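Wanevier Library Opens Its Lost and Found, Finds Mostly Lost

October 8, 2019
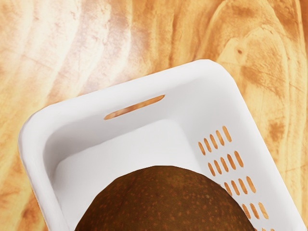
A white plastic basket on a wood-grain surface.

The Wanevier public library will hold its first lost property giveaway this week, following a review that discovered the back closet could no longer be closed.

Library policy says unclaimed items are kept for 60 days. The policy has been on the books for years and had, until this spring, never been applied to anything. When staff finally went through the shelves in April they logged 800 items, of which 200 were single gloves. Almost all of the gloves were left-handed, a finding the library's report notes without comment.

Also on the list: a trombone mouthpiece, a framed certificate for perfect attendance, a wedding cake topper, and 2 sets of dentures. The dentures have been described in a notice on the front door since May. Several people have stopped to read it and no one has come in.

Umbrellas were counted separately and given a page of their own. The library has offered them to the Trernora bus line, which declined, saying it has umbrellas.

Anyone who thinks an item is theirs may claim it at the front desk by describing it. Descriptions should go a little further than "black" or "a phone charger," the notice says. Whatever is left at closing will be free to anyone who wants it, with a limit of one bag per household. Eyeglasses will be sent to an eye clinic in Magsi, and coats will go to the winter clothing drive at the Udico community hall.

The review also settled the matter of a library book, a guide to home organization, that was reported missing and paid for by the borrower. It was in the closet, under the scarves. The library says the replacement fee will be refunded once the borrower fills out the form, which is available at the desk and takes up both sides of the page.

Doors open at 10 a.m. Visitors are asked to take their belongings with them when they leave.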